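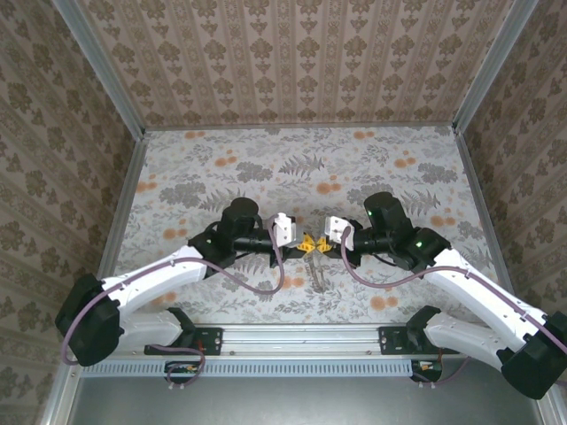

Fern fronds and orange blossom underneath, brown damask on the walls

Print | E-mail

Alura fern and blossom pattern, from Pundwood

I've been through more than 14 patterns for covering a work surface and this is the one I keep ordering. It's a pale grey-white with grey ferns, leafy sprigs and a bit of orange blossom dotted about – cheerful, but I can still find a small silver thing when I put it down! My first lot went down in November and I've just bought 2 more. I did try the plain Condwood one (ref. 849) and went right off it.

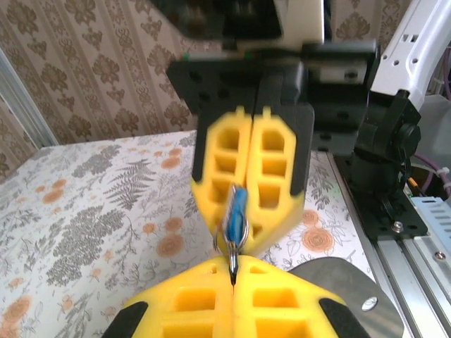

Small key, blue fob and split ring over the fern print

The blue shows up nicely against the grey leaves. If you like a darker wall, the brown Deák damask goes with it better than I expected – I'd order that in the same go.

Price checked August 28, 2026

Print | E-mail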